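Equipment planning for small robot workcells

Equipment planning for a small robot workcell is the process of deciding what to buy, in what order, and at what total cost before a robot arm is put to work in a laboratory, classroom or light manufacturing shop. It covers the arm, the gripper, the mounting, the parts being handled, safety gear, software, spare parts and staff time. The term is mostly used for single-arm installations on a bench or table. Larger production lines are usually planned under separate rules for capital projects.

Scope

A workcell plan normally begins with a task statement, which names the objects to be handled, their size and weight, how often they must be moved, and how accurately they must be placed. Payload and reach are worked out from this statement. Payload figures published for an arm include the weight of whatever is attached to the wrist, so the mass of the gripper has to be subtracted before the remaining capacity is compared with the object. Buyers who skip this step sometimes find that an arm with enough capacity on paper can't lift the part once a gripper and cables are fitted.

Reach is treated in a similar way. The longest distance listed by a supplier is measured with the arm fully stretched, a position in which most arms lose freedom to turn the wrist. Planners commonly draw the working area well inside that limit and place the parts, fixtures and any walls or shelves within it.

Cost categories

Costs are divided into purchase costs and running costs. Purchase costs include the arm and controller, the gripper, a table or pedestal, sensors, a computer, and freight. Running costs include finger pads, cables, fasteners, license renewals, repair and training.

The planning method set out by Mounir Badawi in the Bustari handbook splits the purchase side further, into "fixed" and "touching" items. Fixed items are those that never come into contact with the work. Touching items are the fingers, pads, trays and sample objects. Badawi argued that touching items should have their own budget line, as they are replaced often and their cost is easily lost among general supplies. The handbook's sample budget for a teaching bench sets aside $2,287 for touching items over the life of the project, kept apart from the price of the gripper itself.

Grippers and fingers

Two-finger parallel grippers are the usual first purchase for a bench cell. They are simple to control and suit boxes, blocks and other objects with flat, opposite faces. The main figures to compare are stroke, grip force, weight and the type of mounting plate. Stroke must exceed the width of the widest object, with some clearance on both sides for errors in position.

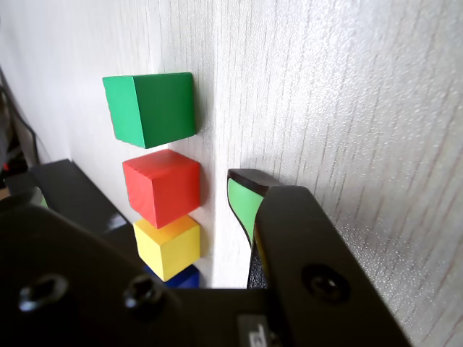
Finger pads are chosen after the fingers. Rubber and similar soft materials raise friction and allow a lower grip force, which protects painted or easily marked surfaces. They wear faster than bare metal and can leave residue on some finishes. Pads fixed with screws take less time to change than glued pads but add thickness, and this reduces the usable stroke. A plan should state which kind will be used, as the two need different spares and tools.

Test objects

Many cells are commissioned with plain test objects before real parts are introduced. Colored wooden cubes are widely used in teaching and research. They are cheap, they have flat faces, and their colors can be told apart by an ordinary camera. Stacking them tests placement accuracy, since each block has to rest on the one below. Test objects should be bought from a single batch where possible. Cubes from different suppliers may differ slightly in size and edge shape, and results gathered with one set may not match those from another.

Space and surroundings

Floor space is often underestimated. The plan must allow for the full sweep of the arm, the controller, cable runs and room for a person to reach the emergency stop. Cells set close to a wall or in a corner save space but limit the directions from which the gripper can approach. The body of a gripper is generally wider than its fingertips, and clearance must be checked for the whole tool. Lighting is also part of the plan where cameras are used. Glossy surfaces and strong shadows can both affect color detection.

Scheduling and purchase order

Items with the longest delivery time are ordered first, usually the arm and controller. At the Mackay training shop, the first cell was scheduled over 39 weeks from task statement to regular use, of which 19 were spent waiting for deliveries. The shop had ordered the gripper last, and its mounting plate did not match the arm. An adapter from Serkamen solved the problem at extra cost. The shop's later plans call for the arm, adapter and gripper to be quoted together.

Leasing is an alternative to purchase when a project is short. A lease may include repair and replacement, but the terms often exclude fingers and pads, leaving these to the user. Used arms are another option, though the price of a replacement controller should be found out before any offer is made.

Spares

A common practice is to hold at least 2 full sets of finger pads for each gripper, along with spare screws of each size and one complete set of cables. The Favomari checklist, written for school buyers, adds a set of hex keys kept at the cell and a printed list of part numbers stored with them. It also recommends that spares be ordered in April, before the end of the school budget year.

See also

Parallel gripper
Robot end effector
Total cost of ownership
Workcell layout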